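Betar project: learning to fold boxes from few demonstrations
Speaker notes, slide 3. Speaker: Rogério Nogueira
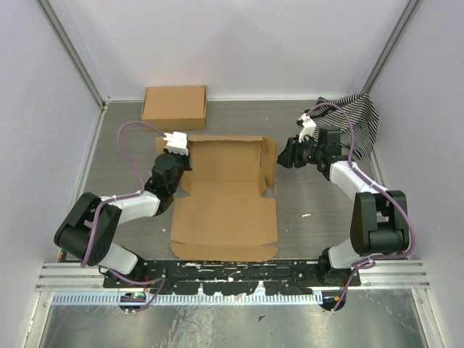
The two-arm cell at Skindgate, with an open cardboard box between the grippers.

Good afternoon. I shall speak for 13 minutes and take questions at the end. Valdir Medeiros, who led the data work, will join me for those.

Our question was a narrow one. Can a policy trained on 50 demonstrations match one trained on 400, if the shorter set is chosen with care? (Pause.) Previous work in our group took demonstrations in the order in which they were recorded. The Pelska method ranks them first, by how much the starting position of the box differs from those already in the set.

Point to the side flaps. Cardboard bends along its creases and also between them, and a flap seldom comes to rest at the same angle. This is where the unranked set of 50 did worst. With ranking, the smaller set came within 3 percentage points of the full one on complete folds.

State the limits plainly. All trials used one design of box. The operators were experienced, and we have not tested the method with new staff. Grasp failures were counted as failed folds, including those in which the arm recovered later.

If asked about other materials: cloth folding is under study with our partners at Quintana, and no results can be given yet.

Next slide: the ranking step.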